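3.2 Collecting demonstrations by hand

July 13, 2022 – by the Omotura manipulation group
12 shares | 3 comments

We recorded demonstrations in two ways. In the first, an operator sat at a remote-control station and drove the arm through a pair of joysticks while watching two video feeds. In the second, the operator held the gripper tool directly and simply did the task, with the camera on the tool recording what the fingers met. The second way was so much faster and so much more pleasant to use that it became our main source of data by the end of April, and we are still delighted by how quickly newcomers took to it.

The full set holds 944 demonstrations across 19 tasks, of which 194 came from the remote-control station and the rest from the hand-held tool. Tasks were short tabletop jobs: picking up a felt square, turning a cup upright, lining up two blocks, sliding a card to the edge of the table and lifting it from there. The card task deserves special mention. Operators at the joysticks found it maddening, and several gave up on it, but with the tool in hand people invented four or five different ways of doing it in a single afternoon – dragging, pinning, tipping, even a sort of flick that we never managed to reproduce on the arm. We kept all of them in the training set except the flick.

Operators were given 10 minutes of free practice before recording began. We did not prescribe a grip height or an approach angle. Earlier work in our own lab (the Ostia trials) had fixed both, and the resulting policy behaved beautifully until an object was placed a hand's width away from where it was expected. Letting people move as they liked gave us a messier set of paths and a far more forgiving policy, which recovered from missed grasps in a way that made the whole room cheer the first time we saw it.

3.3 Finger wear and its effect on the data

The fingers of the hand-held tool are dark green blocks with rubbery pads on their inner sides. We used the Zatex pad material throughout, cut to size and glued. It grips wonderfully well on smooth plastic and card, and less well on cloth. Pads were inspected at the start of each recording day and replaced when an operator reported slipping.

This schedule was too relaxed. Pads wear at the rim first, and a strip that has started to lift will catch on the next object and lift further. Wear is also uneven between the two fingers, so a grasp that looks centred to the operator can pull to one side as it closes. A person corrects for this without noticing, by a small turn of the wrist, and that correction is then recorded as if it were part of the task. We found the habit in the Štefanec subset, where the policy had learned a neat little twist before every lift. It was charming to watch and quite useless on an arm with fresh pads! 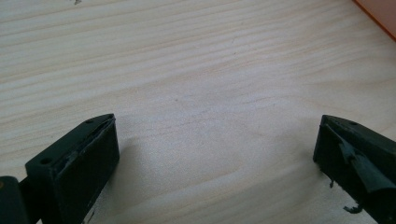 Figure 4. Hand-held gripper, fingers open over the wooden work surface. The inner pad on the right finger has partly peeled away in a curled flap; the left pad shows scuffing and slight fraying along its upper rim.

Reading time: 3 min

Damage of the kind in Figure 4 matters twice over. It changes the contact, as described above, and it changes the view. A flap hanging from one finger is part of every picture the policy learns from, and a policy trained only on ragged fingers may come to rely on them as a landmark. We therefore mixed recordings made with worn and fresh pads in every training batch, and held out a small group of fresh-pad recordings for testing. The difference was easy to see: the mixed policy closed squarely on the block tasks with either set of pads, while the policy trained on worn pads alone tended to stop short when the pads were new.

We now log the state of both pads with each demonstration, using a short form filled in by the operator. It adds very little to the session, and we would warmly encourage other groups who teach by hand to do the same – the notes have already explained two odd results that we had put down to lighting.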